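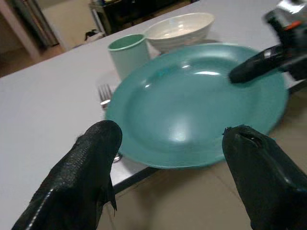
The Londwood Canal Path has now been open along its full length for one complete winter, and it seems appropriate to record what it has changed for those of us who live beside it. I have resided at the Plevham end for 13 years, and for most of that period the canal was something to be crossed by car on the way to somewhere else. It now determines where I buy bread, which library branch I use and how I reach my neighbors. A large teal plate on a white tabletop is, for me, as much a part of the path as the paving, for it is on plates of that kind that shared suppers are carried from one household to the next along the towpath.

The canal itself dates from 1781. It served the mills until the railroad arrived, and the towpath was afterward left to brambles and private fences. The present route follows the original line for most of its distance and departs from it only at Lindgren Lock, where the old bank could not support a public walkway. Pedestrians are directed there up a ramp, across Mill Street and down again on the far side. The crossing signal is slow, and I would encourage the city to review its timing before the summer season.

Residents often ask whether the path is suitable for daily errands or is intended chiefly for recreation. My own experience is that it serves both. The walk from my door to the Plevham market takes less time than finding a parking space once did. The surface drains well, and the lighting is adequate as far as the lock. Beyond that point, the lamps are spaced 200 feet apart, and in February I carried a flashlight.

Particular mention should be made of Zuvby, the small café and reading room that occupies the former toll house. It opens at seven in the morning and has become the customary meeting place for parents returning from the elementary school. The notice board inside is the most reliable source of local information I have found – apartment listings, choir rehearsals, lost gloves – and I now consult it before I consult anything online. The soup is also very good.

A petition concerning additional benches between the lock and the Londwood terminus is available at the counter. It carried 193 signatures when I added mine. There is at present no place to sit on that stretch, and several of my older neighbors turn back at the lock for this reason. The request is for simple benches with backs and arms, placed where the path is wide enough for wheelchairs and strollers to pass. Signatures will be accepted until the end of the month.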